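제목: Re: [로봇모임] Poria 공개 시연일 다녀오신 분?
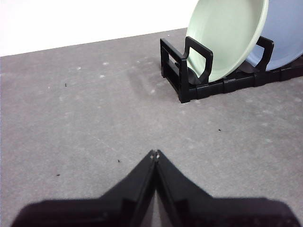

Poria 시연에 다녀온 Itziar Cantero입니다. 홍보 메일에는 '주방의 미래'라고 적혀 있었는데, 그 미래는 설거지가 끝난 다음부터 시작하더군요. 과제는 접시를 건조대에 꽂고 빼는 것 하나였습니다. 검은 건조대에 연두색 접시와 하늘색 접시가 앞뒤로 겹쳐 서 있으니 손목 카메라로는 뒤쪽 접시가 일부만 보입니다. 저는 이 겹침을 어떻게 처리하는지가 제일 궁금했는데, 진행자는 "좋은 질문"이라고만 하고 커피를 권했습니다. 커피는 좋았습니다.

학습에 쓴 시연 데이터는 600회 정도라고 합니다. 그리퍼 제어는 Skyrme에서 짠 코드를 고쳐 쓴다는데, 어디를 고쳤는지는 두 사람에게 물어 두 가지 답을 들었습니다. 7월에 Diltance에서 한 번 더 한다니 컵도 나오는지 보러 갈 생각입니다.

Nerea Sarmiento 님이 쓰신 글:
> Poria 시연 보신 분 계신가요? 저는 신청이 48명에서 마감돼 못 갔습니다.
> Nalten 때처럼 영상만 틀어 주고 끝났는지, 팔이 진짜 움직였는지 궁금합니다.

팔은 진짜였습니다. 영상도 틀어 주긴 했습니다.

Itziar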